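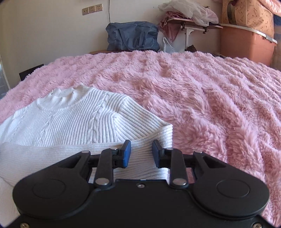
Page last changed: April 29, 2023

Search news and notices Search Go

Winter clothes drive in Waromstead passes its goal, folding goes on at home

The winter clothes drive in Waromstead has collected 1,010 pieces of clothing, a little more than the goal of 1,000 that was set when it opened in January. The clothes will be kept over the summer and given out in Pramden when the cold weather comes back.

Siham Kanaan, who started the drive together with her neighbors on Darwish Street, said that the last bags came in this week. Most of them held sweaters, socks and children's hats. She had expected more coats.

"People like to keep their coats one more year," Kanaan said. "But a good knit sweater they will give, if they know that it goes to somebody who wears it."

Everything is washed before it is packed. After this comes the folding, and it is done mostly in bedrooms, because the storage room at Grustura Hall has only one small table. A bed with a blanket on it gives enough space to lay a sweater flat. The sleeves are brought across the front, first one and then the other, and after that the body is folded up toward the neck. Thick sweaters with cable patterns are folded one time less, so that the knit does not get a hard line in the middle.

Socks are rolled from the toe. Kanaan asks the helpers not to turn the top of one sock over the other, as many families do at home. It stretches the ribbed part, she said, and after a whole summer in a box it does not always go back. White socks are kept apart from the dark ones, and a pair that does not match well is put in a separate bag.

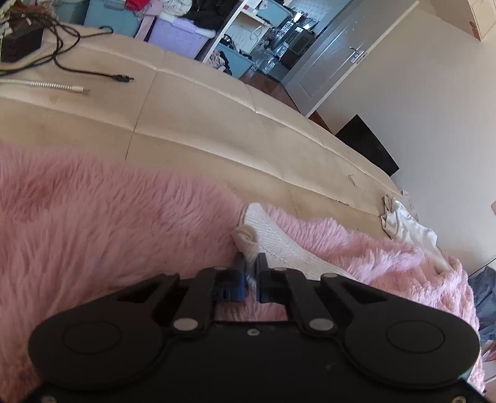
So far 510 pieces have been folded and put in boxes. The rest should be ready before the hall closes for painting. Each box gets a paper label with the size and the kind of clothing, written on two sides — last year the labels were only on top, and the boxes had to be taken down one by one to find the small sizes.

The drive does not take more clothes at the moment. Those who still have a bag at home are asked to keep it until the next collection opens, again in January. Clean cardboard boxes with a lid are still needed and can be left at the side door of Grustura Hall, where 3 shelves have been cleared for them.

This site uses cookies to remember your settings. Accept Read more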